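Conserves « sans date » : la promesse de Lilel passée au crible

Le discours est rodé. Chez Lilel, conserverie installée à Lerkinis, on assure que la date inscrite sur une boîte ne vaut plus grand-chose.

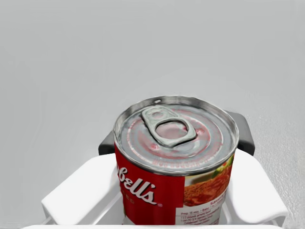
Le responsable qualité, qui préfère ne pas être nommé, parle d'une « durée réelle » de vingt ans. Sur quelles preuves ? « Nous avons ouvert 64 boîtes anciennes, 2 seulement posaient problème. » Et le goût ? Il hésite. « Le goût, c'est subjectif. » Les boîtes, elles, venaient toutes du même entrepôt, tenu au frais – détail absent de la brochure.

Je lui demande qui a fait les analyses. « Orex, un laboratoire indépendant. » Indépendant, mais payé par Lilel, il en convient sans se troubler : « Il faut bien que quelqu'un paie. »

Reste l'argument du prix, 3 euros la boîte, presque le double de la marque Yeom. « La qualité du sertissage », répond-il. Les chiffres comparatifs devaient m'être envoyés en décembre. Je les attends encore.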